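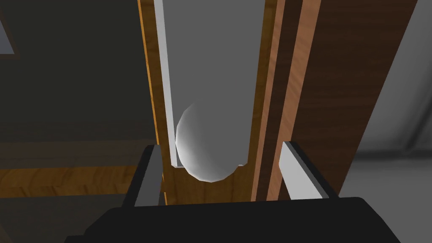
Gripper fingers either side of the white ball, in simulation.

About Pustine

Pustine is a small research company. We test whether robot skills learned in simulation mean what people claim they mean. Most of us came to this work after believing a success rate we shouldn't have.

Our main method is called Brelo. We take a trained policy, freeze it, and run it again with one thing changed: the start pose, the light, the tile shading. Then we compare the camera views with the logged joint positions and look for the moment the two stop agreeing. A wrist view with open fingers and tiled surfaces tells a policy very little about where it is, and we want to know what it does then.

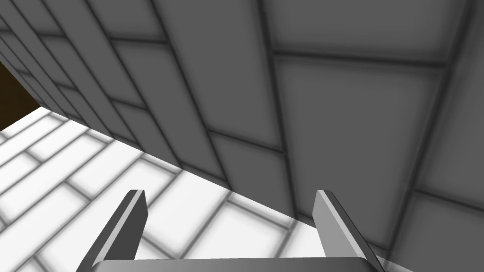 What we found

Our longest study covered 2500 simulated runs. The policy's headline score held up until we moved the start pose by 2 centimeters. After that, 40 of the first 105 changed runs failed. We don't think this policy is unusually bad. We think the usual test is too kind.

We have not shown that Brelo predicts failure on real hardware. Please don't cite us for that.
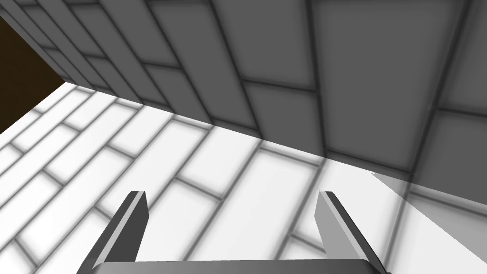

JIREŠ, July

The second round of Brelo tests is under way at our Jireš office, using the same rooms and both wrist and body views. Early numbers look better than last time, and we are treating them with suspicion until the reruns finish.
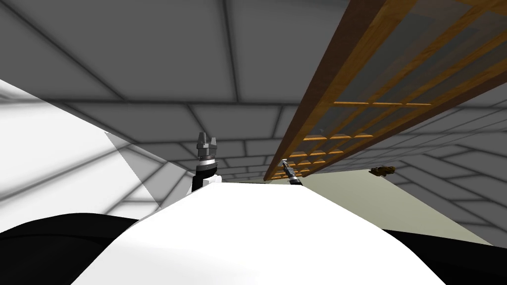

Working with us

We take on outside policies for testing, including the ones from Grirno that we disagreed with in print. You get every run back, failures included. We don't issue badges or rankings.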